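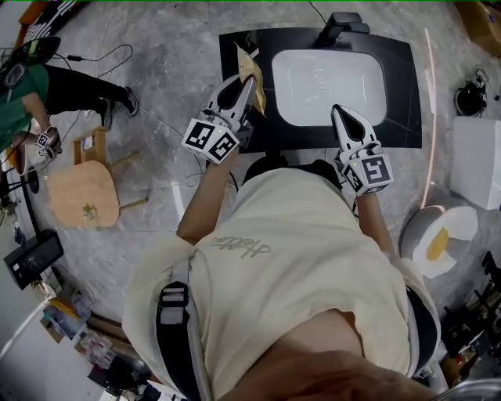

Workshop tips: trying out hand-held grippers before you buy a set

We had two makes on the bench through June, the Pumano and the Cillmont, and used them for plain tidying jobs: paper, card, small offcuts. These are the notes we kept.

Start with paper
Crumpled paper or thin card is a good first test. A finger that closes crooked will fold the piece over or push it away. Pinch it near one edge, lift, hold for a count of nine, put it down again. Do the left hand and the right hand separately, then both together.

Work over a tray
A shallow tray on the floor gives you an edge to pinch against and keeps dropped bits in one place. Put it close enough that your elbows stay bent. If you use a bench instead, drop the height until you can look straight down on the fingertips.

Check the marker cubes
Wipe them with a dry cloth and give each one a gentle twist. A cube that has shifted on its mount will spoil the tracking for the whole run. Bence Kun puts a pencil line across the joint and looks at it between runs. Keep your sleeves and thumbs off the printed faces.

Straps and cables
Do the shoulder straps up before you pick up the grippers. You won't manage a buckle afterwards. Run cables along the floor to one side, and leave enough slack to lean forward.

Comparing the two
The Pumano opens wider and is easier on boxes. The Cillmont has the softer trigger. Wanting Lu did 60 pinches with each and her hand was sore only after the Pumano. Over a full afternoon she would take the Cillmont. For single heavy pieces I'd still pick the other.

Rests
Stop after 84 pinches or when your grip starts to go, whichever comes first. Swap with someone if there are two of you.

Spares
Fingertip pads last up to 900 pinches on card, fewer on anything gritty. Dratlow sell them in pairs. The Bodnár pads fit too but need trimming at the base with a sharp knife.

Updated Dec 27, 2019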